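How a Photographer Takes a Portrait

A portrait is a picture of a person. It can show just the face, or the head and shoulders, or the whole body. A family portrait shows everyone together, and sometimes the dog as well.

People have portraits taken for lots of reasons. Your school photo is a portrait. So is the small photo in a passport. Some people book a portrait when a baby is born, when they finish school or when Grandma has a big birthday.

Where portraits are taken

Many portraits are taken in a studio. A studio is a room set up for taking photos. It usually has a plain wall or a big roll of coloured paper called a backdrop. The paper hangs from a bar and curves down onto the floor, so there is no line behind your feet.

Other portraits are taken outside. The people who run the Brongate studio in Isbridge often meet families at Whitcombe Park, where there is a row of big gum trees. Trees make shade, and shade is good for photos. In bright sun people squint, and their noses and eyebrows make dark shadows on their faces.

Light comes first

The word "photography" comes from two Greek words. One means light and the other means drawing, so photography means drawing with light.

Inside a studio, the photographer can choose where the light comes from. Most use at least 2 lights. The main one is called the key light. It stands a little to one side of you and a bit higher than your head. The second one is called the fill light. It is weaker, and it makes the shadows softer.

You might also see a light with a big white umbrella or a white box over it. The white cloth spreads the light out. A small bare light makes shadows with hard edges, and a big spread-out light makes shadows with soft edges. You can try this at home. Hold your hand between a torch and a wall, then put a piece of baking paper in front of the torch and look at the shadow again.
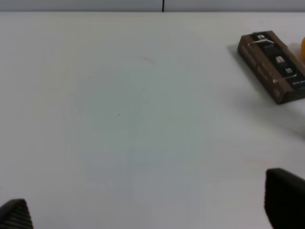
A photographer can also bounce light with a reflector. This is a large round sheet, white on one side and often silver or gold on the other. A helper holds it near your face, on the side away from the key light. White gives a gentle light. Silver is brighter. Gold makes skin look warmer in colour.

The camera and the lens

The lens is the round glass part at the front of the camera. Different lenses see in different ways. A wide lens fits a lot in, but if it is very close to your face it can make your nose look bigger than it is. For portraits, photographers often use a longer lens and stand further back.

The lens can also make the background blurry while your face stays sharp. It does this with an opening inside it that can get bigger or smaller, a bit like the black dot in the middle of your eye. A big opening gives a blurry background. A small opening keeps more things sharp.

What happens on the day

At Brongate, a children's portrait goes like this.

1. You arrive and have a look around. You can ask what things are for.
2. The photographer takes a few test photos to check the light. You don't need to smile for these.
3. You stand or sit where there is a mark on the floor. The photographer may ask you to turn your shoulders or tip your chin down a little.
4. The real photos are taken. You can have a break if you need one.

Some children feel shy in front of a camera. Plenty of adults do too. You can bring a favourite toy, and a parent can stand where you can see them. If a flash bothers your eyes, say so, and the photographer can use lamps that stay on all the time.

Choosing the best ones

A photographer takes many more photos than you will ever see. Afterwards they look through all of them on a computer. Photos with closed eyes or blurry faces are put aside. The good ones may be made a little brighter or darker, or trimmed at the sides. Trimming a photo is called cropping.

Then your family chooses the ones they like. These can be printed, put in a frame or made into a book.

Words to know

Backdrop: the paper or cloth behind the person.
Key light: the main light.
Fill light: a weaker light that softens shadows.
Reflector: a sheet that bounces light.
Crop: to trim the edges of a photo.

Something to try

Ask someone in your family to sit beside a window during the day, with the big light in the room turned off. Take one photo with their face turned to the window and one with their face turned away from it. Then have them hold a sheet of white paper on the dark side of their face, just out of the picture, and take another. Look at all 3 photos and see what has changed around the eyes and cheeks.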